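How to Pack Glassware for Mailing

Posted by Roxana Sandu on Sep 15, 2018

Glass breaks in the mail for two main reasons: it touches another piece of glass, or it touches the wall of the box. Most of the work in packing is keeping a gap on every side of every piece. The method below is for drinking glasses, small vases and jars. Plates and framed pictures need a different setup and are covered on their own page.

What you need

Two cardboard boxes, one at least two inches larger than the other in every direction
Plain newsprint or packing paper
Bubble wrap with small bubbles
Packing tape, two inches wide
A marker
A kitchen scale or bathroom scale

Use new boxes if you can. A box that has been through the mail once has soft corners, and soft corners give way when something heavy is stacked on top. If you have to reuse one, press on each corner with your thumb. If it dents easily, use it for something else.

Step 1. Clean and check each piece

Wash the glasses and let them dry overnight. Run a finger around the outside of the rim and look for chips in good light. If you are selling the pieces, write down any flaw before you pack. It saves an argument later over what happened in transit.

Step 2. Fill the inside

Crumple a sheet of paper and push it gently into the glass until it is full but not tight. Stemmed glasses need a second strip of paper wound around the stem until the stem is as thick as the bowl. The stem is where they snap.

Step 3. Wrap in paper, then in bubble wrap

Lay the glass on its side at one corner of a sheet of paper. Roll it toward the opposite corner and fold the sides in as you go. One sheet is enough for a tumbler. Use two for anything thin.

Next, cut a piece of bubble wrap long enough to go around twice. Put the bubbles facing in, toward the glass. Tape the wrap to itself and leave a small tab folded over at the end of the tape so the other person can open it without a knife.

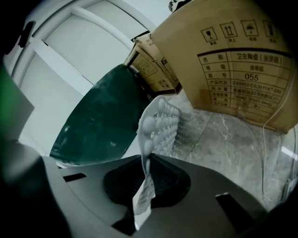
Do the same for the rest of the set before you put anything in the box. It is easier to plan the layout when every piece is wrapped and you know how big it has become. A set of four tumblers usually ends up twice the size you expect.

Step 4. Load the inner box

Put two inches of crumpled paper in the bottom. Stand the glasses upright, heaviest first. Glasses are stronger standing than lying down. Push paper into every gap, including the corners, and finish with another two inches on top.

Close the flaps and shake the box lightly. If you hear or feel anything move, open it and add paper. Virgil Lazăr, who does most of my shipping with me, packs tighter than I do and pushes down with both palms before he tapes. His way is better for jars. For thin glass I stop a little sooner.

Step 5. Put the box inside the box

Line the bottom of the outer box with two inches of paper. Set the inner box in the middle and fill all four sides and the top. Tape the center seam and both edges, top and bottom, so the tape makes the shape of an H.

Step 6. Label and weigh

Write FRAGILE on two sides if you like. I do it, but I don't count on it - parcels go over the same belts whatever they say. The label should lie flat on the largest side and should not run over a seam. Put a second copy of the address inside the outer box.

Weigh the parcel after it is sealed. I try to stay under 20 pounds and split anything heavier into two shipments. Packing material adds more than people think, and a full outer box can take a lot of paper.

Common problems

The lid bulges. You have too much on top. Take some out, or a stacked parcel will press straight down on the rims.

The glass came out gray. Newspaper ink rubs off. It washes away with dish soap, but plain newsprint avoids it.

The bubble wrap went flat. Old wrap loses air in storage. Replace it if it feels limp when you squeeze it, and keep the roll away from heaters.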